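We got to the Kellia hall just before ten in the morning, and the line already went past the bike racks and around the corner by the bakery. It was Sunday, the second day of the Starkon fan fair, and I had promised myself I would go in slowly this year, look at everything once, and only then start spending. (I lasted as far as the poster tables.)

For those who haven't been, Starkon is a pop culture fair with a strong lean toward music and celebrity collectibles — signed record sleeves, tour jackets, fan-made portraits, the sort of thing your aunt would ask you to hang in the hallway where guests won't see it. The printed guide listed 341 sellers over the weekend, and I believe it, my feet certainly do. The portraits get their own aisle now, and it was the busiest part of the building all morning. I stood for a good long while in front of a boy band done entirely in cross-stitch, each member with a slightly different nose problem, and I still think I should have bought it.

The Liepiņa stall was the one I'd come for. They deal in old fan club mailings, newsletters and membership cards and those folded posters with the staple holes, and everything is filed by year in shoe boxes, so you can dig around happily and for ages. I came away with two newsletters from a singer I adored at thirteen and a pin I did not need at all. 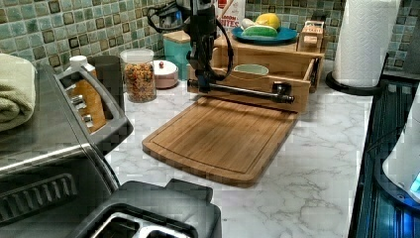 After that I went upstairs for the Trokness talk, which was on how to tell a real signature from a printed one. It ran 90 minutes and could have run longer as far as I was concerned! They passed around sleeves with a little magnifier and let us guess, and I got most of them wrong, including one I would have paid serious money for. The room was warm and the chairs were the folding kind, so bring a sweater to sit on if you go next time.

The auction at three was more of a show than a sale, at least for people with my budget. A stage jacket with one missing sleeve button opened at 1000 and went up from there while the whole back row gasped. I bid on exactly one thing, a tambourine, and dropped out almost at once.

Entry was 10 at the door, with the talks included. The coat check closes before the hall does, so pick up your things before the auction. I took the last tram home with my newsletters flat inside a magazine, and I've already read both of them twice.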